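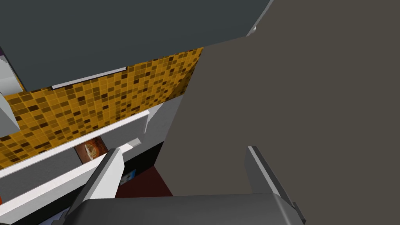 Gripper's-eye view of a simulated kitchen, fingers open and nothing in them.

The first rule on the wall at Grerkik is written in marker on the back of a cereal box, and it says "Write down what you changed." I liked it right away. I've been cooking from the same stained recipe cards for years, and every one of them would be better if somebody had followed that rule.

I drove out to Ollville in March to spend a couple of days with the people who test household robots there. I figured I'd see a lot of robots. What I mostly saw was people at desks, arguing about the word "open." When is a cabinet open? If the door has moved as far as your thumb is wide, is that open? What if the robot could get a hand in but couldn't get a plate out? They'd been going at this for weeks before I showed up, and I have to admit that by lunch I had strong opinions of my own.

Most of the early testing happens in simulated kitchens, which are cheap, quick to reset and very forgiving of bad behavior. A robot can slam a virtual door 900 times before breakfast and you don't owe anyone a new hinge. The kitchens have countertops and cabinets and, in one case, a yellow and brown mosaic backsplash that I'd happily put in my own house (my husband disagrees). The colors matter more than I'd have guessed. A robot that only ever practices in plain white rooms can get pretty confused by a busy wall.

Baltazar Robles runs the testing group, and he's the one who wrote on the cereal box. He came over from a company called Serketex, where he spent a long stretch checking other people's claims about their machines.

"I'd get a report saying 89 percent success," he told me. "Great! Success at what? Starting from where? Did you throw out the runs you didn't like? And there'd be this long silence on the phone."

So the group at Grerkik put together a set of house rules, 16 of them, and that's really what I'd come to see. They run to four pages and they're written in plain English, bless them. A few of my favorites:

Decide what counts as a success before you press go, and get a second person to read it.

Keep every run, including the embarrassing ones.

If a human helped, say so, even if it was only a nudge.

Never report a simulated result and a real one in the same number.

That last one caused the most trouble. I sat in on a meeting where a visitor from Kaneko, a small outfit that makes kitchen fittings and wants its drawers to be robot-friendly, asked why on earth they couldn't just average the two. It's a fair question! The simulation runs are so much more plentiful – they'd done some 2000 of them on a single drawer – that the handful of real ones would practically vanish in the total. Robles drew it on a napkin. The Kaneko guy looked at the napkin for a while and put it in his jacket.

The rule I keep thinking about is number seven, which is about what the robot can see. You have to save the view from the hand along with the view from across the room. I didn't get it until they let me scrub through a few runs on a big monitor. From the hand, everything is enormous and tilted. The fingers are right there in your face, and one flat panel can hide half a kitchen. From across the room you'd swear the robot was being dense. From the hand, well, I'd have trouble too.

It changes how people write up failures. Before rule seven, the notes said things like "missed handle." Now they have to say whether the handle was in view at the time, and if it wasn't, for how long. One of the younger engineers grumbled to me that this doubles the paperwork. She also showed me a bug she'd found that way, and she was clearly very proud of it, so I'm not sure how hard she was grumbling.

None of this is law. Grerkik's rules belong to Grerkik, and a robot maker down the road can ignore all 16 if it feels like it. Robles would like to see other labs borrow them, argue with them and send back something better. The current version is dated June 9, 2026, and there's already a list of complaints stapled to the back. Rule 12, on how often to reset the room between runs, looks likely to go first. Two people told me it was too strict and one told me it was the only rule that mattered.

As for "open," they settled it, sort of. A cabinet is open when the thing you want can come out without touching the door. I've been checking my own kitchen against that ever since, and the corner cabinet by the stove fails every time.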